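Living > Home & Closet > Features

Search stories Go Clear

The Crumpled T-Shirt and Me

I own too many T-shirts. I'm starting there so you know who is talking to you. I have the 10K shirts, the shirt from a bank I've never had an account with, two from a cousin's wedding weekend in Staldale, and a gray one so thin you could read a menu through it. Until this past April they all lived in one deep drawer, in a kind of stew, and every morning I fished.

Then the drawer broke. The bottom dropped out while I was tugging on it (I was late, I was mad, I may have used my foot) and the whole stew landed on the rug. I sat down in it and called my friend Gleice Lins, who spent 11 years working the floor at Leite, a little clothing shop downtown where the shirts on the shelves always looked as if they'd been cut from one block of cheese.

"Don't put anything back," she said. "Find a table."

The table turns out to be most of it, if you ask Gleice. She can't stand folding on a bed. A bed gives, so the shirt sinks, so the sleeves go wherever they like and you end up with a lump. She wants something flat and smooth, about hip height, with nothing else on it — no mail, no coffee, no phone. My kitchen table had all three. We cleared it, and she threw me a shirt.

What I did next was what I've always done, which is hold it by the shoulders and give it a sort of hopeful flap. She took it away from me and dropped it in a heap.

"Start from there. That's how it comes out of the basket, isn't it?"

So I learned to start from the heap, and I have to tell you it's a small pleasure I hadn't expected! You don't pick the shirt up at all. You find an edge, any edge, pinch it, and pull it toward the open part of the table. Then you find another one. A heap is only four or five folds lying on top of each other, and when you tug at the right spot it opens up like a tablecloth. When you tug at the wrong spot you get a sleeve. Gleice says I get a lot of sleeves.

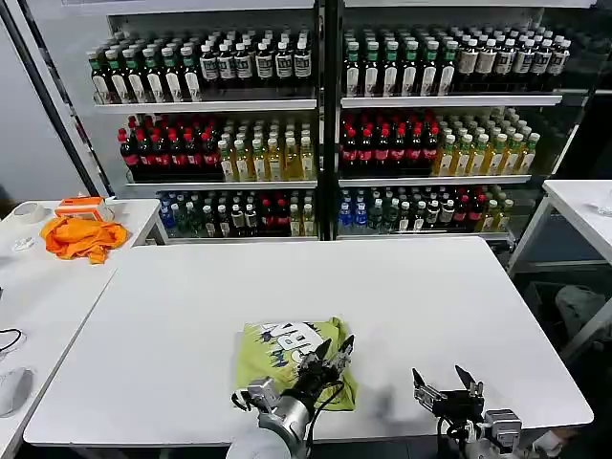
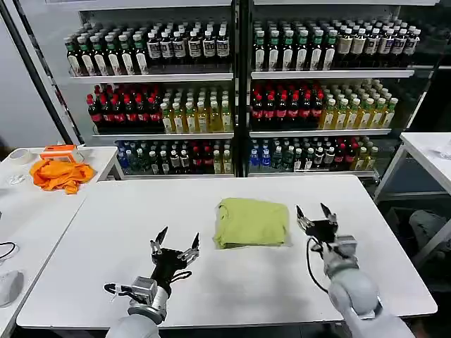

A lime-green cartoon tee in a heap, first picture; a yellow-green bundle folded square, second.

Once it's flat, face down, you smooth from the middle out with the side of your hand. Bring one side in to about the middle of the back, lay the sleeve down along it, and do the same on the other side. Now you have a long strip. Fold the hem up most of the way to the collar, then fold once more, and stop. Gleice is firm about the stopping. People keep going because it feels productive, and they end up with a thick little brick that springs open the minute they turn around.

Shirts with big printed graphics are their own problem. The ink is stiff, it doesn't want to bend, and if you crease it hard in the same place every week it will eventually crack right across somebody's face. I have a cartoon cat that looks as though he's been in a knife fight. For those she makes the last fold loose, a roll more than a crease, and she lets the edges stay a little soft. I like them better that way. They look like laundry and less like merchandise.

I also called Rogério Medeiros, because he does the opposite and I wanted a fight. Rogério manages the linens for a small hotel and doesn't fold a single T-shirt of his own. He hangs them all. His argument is that folding is a tax you pay over and over, and he'd sooner pay once, in hangers. He bought a box of 400 of them from an outfit called Horkutier when a dress shop was closing, and he's been giving them away to friends ever since. I came home with a bag of them I hadn't asked for.

I tried his way for a month. The good shirts did fine. The thin gray one grew a pair of little horns at the shoulders, and I wore it to the grocery store like that without noticing, past my neighbor, past everybody.

So now I'm mixed. The collared ones hang. The T-shirts get folded, on the kitchen table, usually in the evening with the radio going, and they stand on edge in a new drawer so I can see every one of them at once. I bought a plastic folding board too, a Zitix, the kind with flaps, and used it twice. It's quick, I'll give it that, but it made every shirt the same size whether the shirt liked it or not, and it's behind the refrigerator now if anyone wants it.

Gleice came over last week and opened the drawer without asking. She pulled one out, looked at the bottom edge, refolded it, and put it back. She did leave the cat alone.

Contact us | Copyright, all rights reserved | Back to top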